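Marble top etching, sealer or repolish?

Posted in Surfaces and Countertops

tmarsh_44
Dark brown marble, white veining, polished finish. Bought as an offcut from a yard in Zarnstead and used as a work surface.

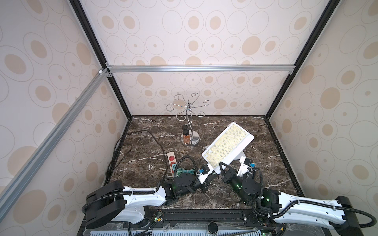 The polish is going dull in rings where cups get set down. I put on two coats of Isetti penetrating sealer in February and water still beads, so I assume the sealer is intact. The rings feel slightly rough under a fingernail. Do I need a third coat or a different product?

gritcount
Neither. A penetrating sealer slows absorption. It does nothing against acid, and the dull rings are etching: the acid dissolved a thin layer of calcite. Coffee and juice will both do it. You have to remove material to get the shine back.

Ghorbani_Y
Agree with gritcount. For light etching, use a marble polishing powder on a damp white pad, low speed, small area, keep it wet. If you can feel the ring, powder alone may not be enough and you go to diamond pads first.

tmarsh_44
Which grit do I start at?

gritcount
200, then up through the sequence to 3,000, then powder. Don't skip steps.

Ghorbani_Y
200 is far too coarse for a ring he can barely feel. You will put in scratches deeper than the etch and spend the afternoon chasing them out. Start at 1,000. Drop down only if the ring is still there after 3 passes.

gritcount
I have done floors for years starting at 200.

Ghorbani_Y
Floors with lippage and traffic wear. Different job.

bghasemi
Check that it is marble before buying pads. Yards label a lot of stone "marble." Put a drop of vinegar on the underside for a minute. If it fizzes, it's calcite. Serpentine is sold as marble too and often won't react, and some of it doesn't like water-based products.

tmarsh_44
Underside fizzed. Ordered the Trarberg pad set, 59 with shipping. Does the old sealer have to come off first?

Ghorbani_Y
No, the pads cut through it locally. Reseal the whole top when you finish. Let it dry overnight before sealing.

bghasemi
Or hone the entire top and stop worrying. Etches hardly show on a matte finish.

gritcount
On dark stone honing turns it gray. I wouldn't.

bghasemi
A color enhancer fixes that. I used Najafi on mine, same sort of brown, and it came back close to the polished shade.

tmarsh_44
Keeping the polish for now. Will try one ring near the back edge at 1,000 and post the result.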